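Tablecloth print returns to Kulkarni shelves after 11 years

GERIMER – A rose-and-fern tablecloth that many households here remember from family kitchens is back on sale, after the fabric shop Kulkarni bought the rights to the old drawing and had it printed again.

The cloth went on sale Thursday, June 12, 2025, at the shop's counter on Mill Street. It is sold by the yard and as a finished tablecloth in two sizes, one for a four-seat table and one for a table with the leaf pulled out.

The print was first made by Atilen, a small textile works on the east side of town that closed 11 years ago. Atilen sold it under a stock number and never gave it a name. Customers called it "the peach rose," and Kulkarni has put that name on the new labels.

Sheena Halliday, who manages the shop, said people had been asking for it for as long as she has worked there.

"Somebody would come in with a corner of the old one, all washed out, and want to know if we had any left in the back," Halliday said. "We never did. The last bolt was gone before I started."

The shop found the original drawings in a flat file bought at the sale of the works' contents. They had been stored between sheets of brown paper, and a few had water marks along one side. Most of the linework was clean enough to scan. The rest had to be redrawn by hand.

That job went to Deepika Alva, a pattern artist who lives outside Gerimer and does most of her work for wallpaper and gift wrap companies. She spent the winter on it.

Alva said the roses were the easy part. They are drawn with swirling petals in peach-orange and outlined in brown, and the outline hides small differences from one flower to the next. The gray leaves took far longer.

"There is a sprig in there with so many tiny leaves that I lost my place every time the phone rang," she said. "And the fern has to have its leaflets evenly spaced or you see the mistake from across the room."
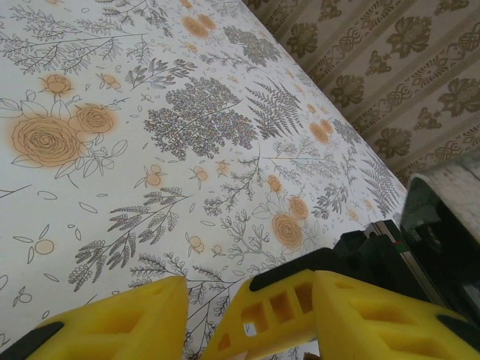

She kept the white background and the small orange berries as they were. The one thing she changed was the join where the pattern repeats. On the old cloth, a stem stopped short at that point, and people who grew up with it can often tell you where to look. Alva closed the gap. Halliday said two customers have already complained.

The colors were matched to an unused piece of the old fabric lent by a former Atilen employee, who had kept it in a drawer away from the light. Most of the cloths brought into the shop for comparison had faded, some of them to a pale yellow, and were no help. Three test strips were printed before the peach came out right. The first was too pink, and the second looked fine in the shop but turned brown under kitchen bulbs.

The new cloth is printed by Kukex, a contract printer two hours away that handles short runs. Atilen used rotary screens for the print. Kukex works from a digital file, so there are no screens to store and the shop can order more in small amounts.

The first order was for 3,000 yards. By the end of last week, before the official start of sales, 2,014 yards had been reserved by phone or at the counter. Halliday said the shop had expected to need most of the summer to sell that much.

A second order is planned for July. It will be the same print on the same weight of cotton. Kulkarni is also looking at a wipe-clean version, which customers with small children have requested, but no decision has been made. Halliday said the samples she has seen so far are stiff and do not hang well at the corners.

There will be no matching curtains for now. The old works did make some, with the pattern turned to run upright, but those drawings were not in the flat file. Napkins will be offered in plain gray and plain peach – a full-size rose does not fit on a napkin without being cut in half.

The shop is also offering a hemming service for people who buy by the yard. The wait is currently nine days. Customers are asked to bring the measurements of the table itself and say how far they want the cloth to hang down on each side. Round tables cost more to hem than square ones.

Cotton shrinks, and the new cloth is not prewashed. Halliday recommends washing it once in cool water before cutting, and allowing an extra two inches in each direction if it will be hemmed at home. It can be ironed on a medium setting from the back. Bleach will take the orange out of the berries.

The pattern runs in more than one direction, with flowers facing different ways, so no side of the table ends up with all of its roses upside down. Alva said this was part of the original plan and one reason the print worked well in kitchens, where the table is often pushed up against a wall and people sit on whatever sides are left. She added that it also holds up next to patterned wallpaper, something she would not say of most florals.

A few of the original drawings are on display in the shop window, together with one of the old cloths, lent by a customer. They will stay there until the end of the month. The shop is still looking for photographs of the Atilen print room and for any other patterns from the works, including the upright version made for curtains. Anyone who has a piece may bring it to the counter to be scanned and will get it back the same day.

Kulkarni is open Tuesday through Saturday from 9 a.m. to 5:30 p.m. Orders from the July printing can be placed now with a small deposit. Reserved yardage from the first printing will be held for two weeks and then returned to general sale.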